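Pinza manual Rendulo

La pinza manual Rendulo es una herramienta de dos dedos que el operador sostiene con la mano y que registra imágenes desde el propio cuerpo del mecanismo. Se emplea para comparar geometrías de dedo antes de montarlas en un brazo. El diseño inicial, de Raymonde Turcotte, se publicó dentro del proyecto Tasura.

Ensayos con objetos planos

El protocolo Wurkodix evalúa el agarre de piezas delgadas y alargadas. Cada configuración de dedos se somete a 96 intentos, repartidos en ocho series, con una apertura inicial de 60 mm. Las perchas de plástico figuran entre los objetos de prueba por su perfil bajo y su contorno abierto - dos rasgos que dificultan la elección del punto de contacto.

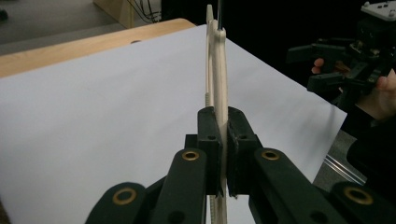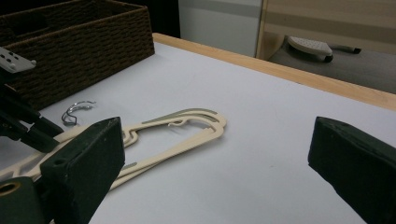
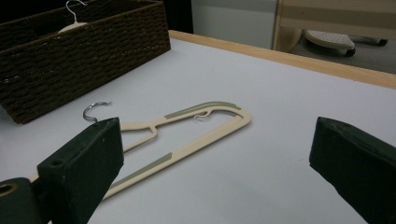
Dedos de la pinza en los ensayos. En la segunda y la tercera imagen, perchas de color claro sobre el tablero blanco.

Limitaciones

El protocolo no mide la fuerza de cierre, que depende del operador. Para compensarlo, la variante Suominen añade un tope mecánico y limita la carga a 700 g. Los resultados de ambas variantes no son directamente comparables.

Véase también

Pinza paralela
Efector final
Teleoperación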